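How I Wash a Bedspread at Home Without Wrecking It

26/05/2020

I put off washing our big bedspreads for years (the dry cleaner on our street wanted 56 dollars apiece, ouch!) and then one spring I just went for it in the bathtub. Both of them came out fine, so I've done it this way ever since.

Before you start

Read the care tag. If it says dry clean only, believe it. Mine had faded to nothing, so I dabbed a damp white cloth on the back of a corner and held it there for nine minutes. No color came off on the cloth and I took that as a yes. If you get even a little pink or green, stop there and pay the cleaner.
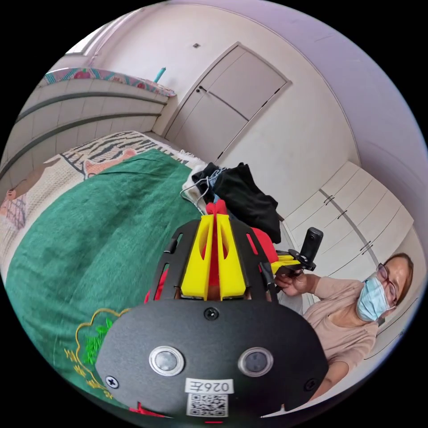 You'll also want a mild liquid soap. I use Wilau, the unscented one, but baby shampoo has worked for me too. Skip anything with bleach in it, and skip the softener, it leaves a film on embroidery thread that grabs dust like crazy.

Step 1. Shake it out and look it over

Take it outside if you can and give it a good shake. Then spread it on the bed in daylight and hunt for loose threads. Snip nothing! Pull the tail through to the back with a needle and tie it off.

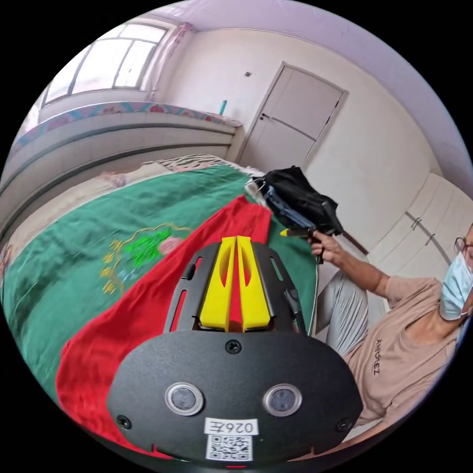 Step 2. Soak

Fill the tub with cool water, add two capfuls of soap and swish it around before the bedspread goes in. Fold it loosely so any stitching faces in. I let it sit up to 20 minutes, pressing down with flat hands now and then. No wringing, no scrubbing.

Step 3. Rinse, then rinse again

Drain, refill, press, drain. Keep going until the water runs clear. Mine usually takes four rounds, and my knees complain the whole time, so fold up a towel to kneel on.

Step 4. Dry it flat

Roll it up in old towels and lean on the roll. After that I lay it over a drying rack (ours is a Ternix, the wide kind) with the pattern side down and out of the sun. In June it's dry by the next morning. In winter, give it two days and flip it once.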